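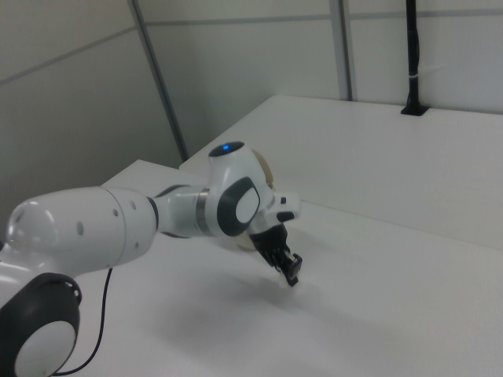 Ratum Doucet

4.2 Comparing the two grippers

Figure 3 shows the arm at the white bench with the black parallel gripper pointing down and its fingers close together at the tip. All results in this section come from this bench. We ran the Pamarus gripper first and the Fesen gripper second, on the same arm and with the same controller settings, and changed only what the mounting of each hand forced us to change.

The usual claim for the Fesen hand is that it does better on small, flat parts. We had read this often enough that we expected to confirm it in an afternoon and move on to the camera tests. The data do not let us do that. Over 819 attempts, split as evenly as the part list allowed, the two grippers failed on 237, and the failures are not distributed in a way that favors either one. The Fesen hand did better on the thin washers. The Pamarus hand did better on the short pins. On the plastic clips the result depended on who had set the approach height that morning, and we would not want to build an argument on it.

We looked first at the fingertips, as most earlier comparisons do. Swapping in a softer pad helped both hands by a similar amount. This is awkward for the view that the Fesen pad is the main reason for its good name. It may be that past tests compared a fresh pad on one hand with a worn pad on the other. The papers we checked do not report pad age, so we can't say.

Approach height mattered more than either the pad or the hand. Both grippers work with their tips very near the tabletop, and a small error in the height of the bench turns a clean pick into a scrape. We leveled the bench before the first block and again in July, and the second reading differed from the first by enough to explain a good share of the misses on flat parts. Any study that levels once and then reports small differences between grippers should be read with care – our own first draft included.

Lighting was a further worry. The bench and the wall panels are both pale, and the wrist camera had trouble finding the edges of white parts. When a part was missed by the camera the attempt was still scored as a gripper failure, following the earlier protocol. We kept this rule so that our numbers could be set beside older ones, but we think it is a bad rule. It charges the hand for something the hand did not do, and it charges more to whichever hand happens to be tested on more white parts.

The force readings are less useful than we hoped. Both makers give a closing force for the hand alone, measured at the middle of the finger. We needed the force at the tip. Our load cell was too thick to sit between the tips in the working position, so the readings were taken with the fingers farther apart than in normal use. We report them in the appendix and draw nothing from them.

A reader who has to choose between these two hands will want a plain answer. On the parts we tried, we would pick by price and by how easy the cable is to route along the arm. We have no evidence that the costlier hand earns its price on small parts, and we have weak evidence that bench height and camera errors account for much of what has been credited to it. Section 4.3 repeats the pin and washer blocks with camera misses scored separately.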